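Ondrejka Zenel 200 garment steamer, review

The Zenel 200 has a 300 ml tank and one steam setting. I have used it since September on sheets, shirts and a coat. It needs up to 2 minutes to heat.

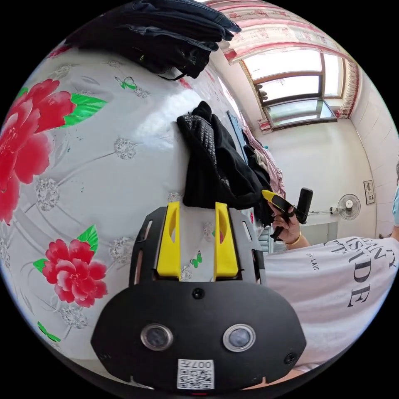 Nathalie Kowalchuk found hers slower than that on hard water, and she descales it monthly. Mine runs on filtered water.

Output is steady until the tank is nearly empty, then it spits. Keep the head vertical.
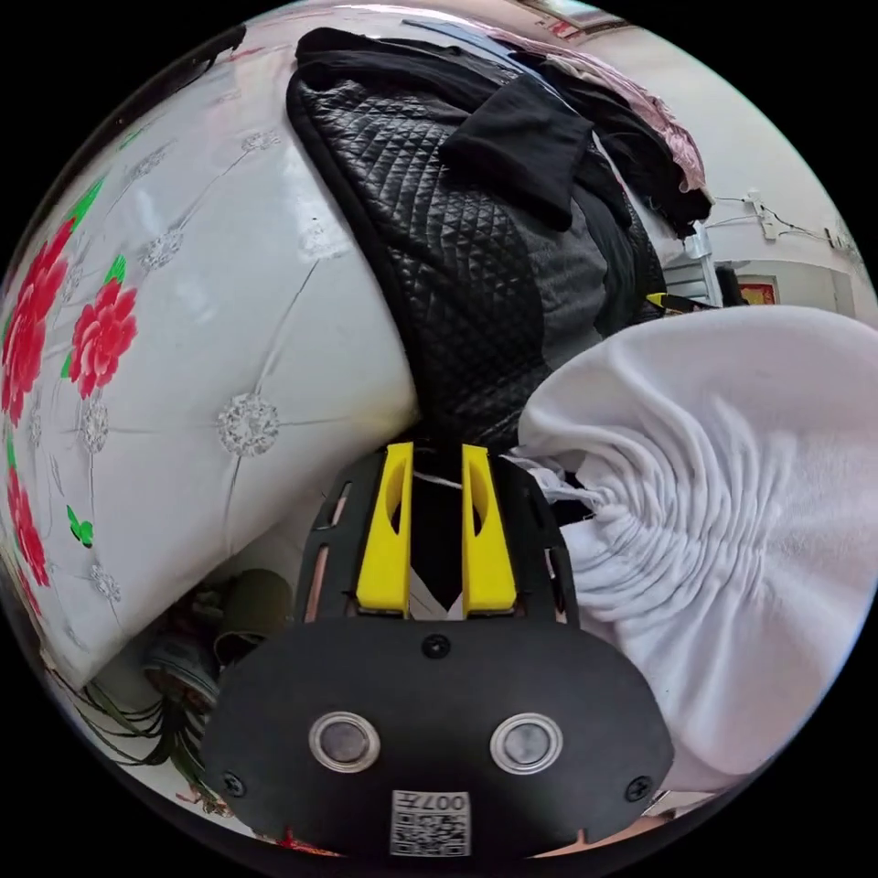
The head plate is plain aluminum with no fabric guard. On cotton it needs two slow passes per side. White cloth gathered into fine wrinkles like these should be pulled flat first, or the plate sets new creases. The older Povus head was wider and did this better.

The cord is stiff and the hook is too small for a door. 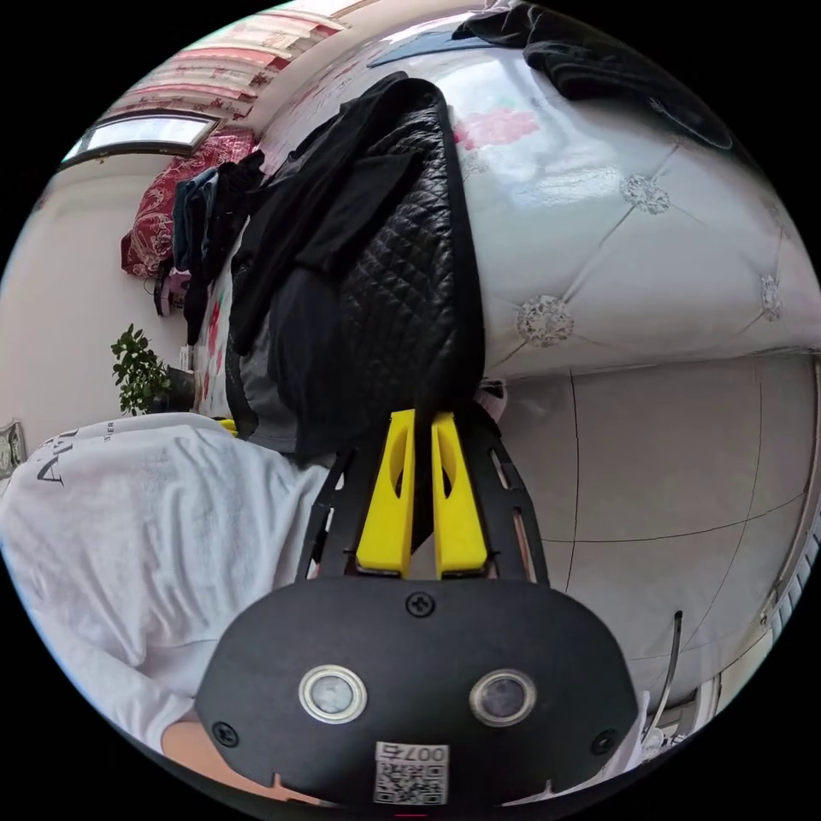
Jilura, textile care editor
Nov 16, 2023

Padded fabrics want distance. Hold the head a hand's width off and let the filling recover by itself.
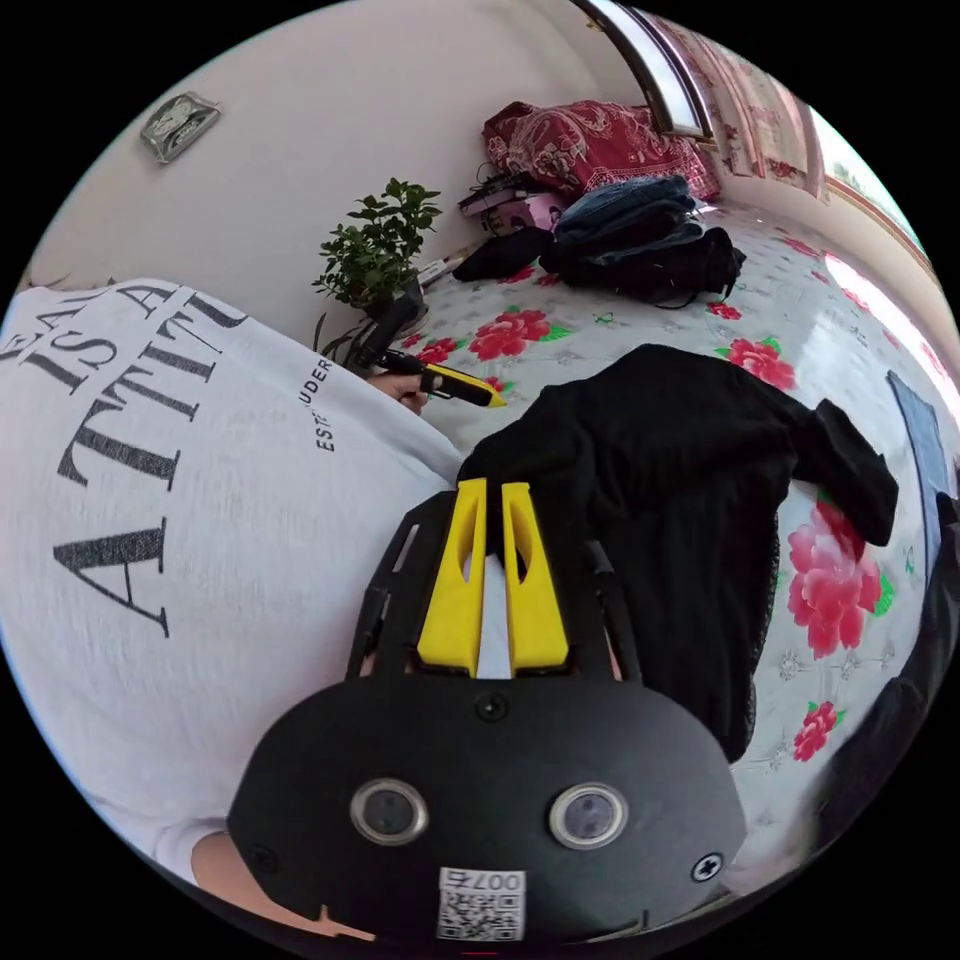 The same distance works for wool. Fair buy for light use, poor for daily laundry.

Comments (2)

petra_k: Does the tank lock? My Povus leaked.

dmh: It clicks. No leaks so far.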